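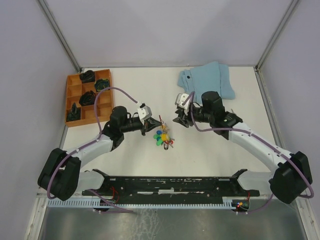 Issue No. 77

Skedent Opens Two-Arm Handling Cell to Visitors at Trenau Site

TRENAU, September 23, 2019 -- Skedent held an open day at its Trenau test hall, where visitors watched a two-arm work cell handle small household items on a tabletop. The program covered keys with colored covers, folded cloth, and rolled fabric items kept in a wooden tray with square compartments.

Both arms are mounted at the near edge of a white table inside a paneled enclosure. Each carries its own gripper. Cables run along the outside of the arms for quick replacement.

"Keys are a hard case," said Ezekiel Mercado, who leads the cell's test program. "They overlap, they slide, and the part you want is often under the part you can reach. Cloth is hard for other reasons -- it changes shape every time you touch it."

The cell has been in service since July. Skedent sets a target of 500 logged attempts per task before a task is changed, and 1000 for tasks involving cloth. The open day drew 141 registered guests, among them staff from Gallagher and Priltness.

Group visits to the test hall can be booked through the Skedent front office. Closed shoes are required on the hall floor.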